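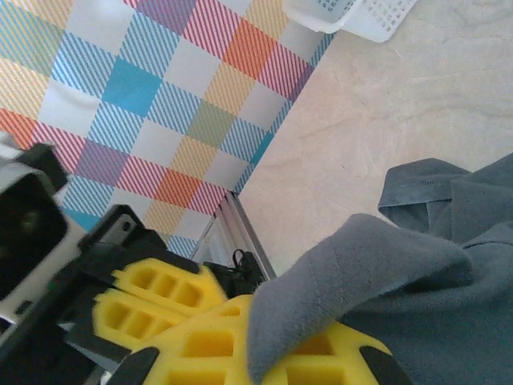 What is a fixed cost?
A cost that stays the same no matter how much you sell. Rent is the usual one. Insurance too, and most salaries.

Chapter 2
Costs, Prices and the Break-Even Point

Start with a small bakery. Brisa Montes rents a shop on Monberg Street. Rent is due on the first, busy month or slow month. Flour is different — more loaves, more flour. That's a variable cost. Same with bags, yeast, the card fee on each sale.

Most businesses have both kinds. Some bills are mixed: a phone plan with a flat fee plus a charge for extra data. Split these before you do any math. Students skip this step and then the whole table comes out wrong.

Now the break-even point. Sales where money in equals money out. No profit, no loss. Say fixed costs are $200 for a market stall and each pie brings in $20 after ingredients. Ten pies. Sell fewer and the stall loses money, sell more and it dosen't.

Key terms: fixed cost, variable cost, mixed cost, margin, break-even point.

Before you read on — list the monthly bills for a business you know. Mark each one F or V. Keep the list, you will need it agian in Section 2.2, where we add a change in price.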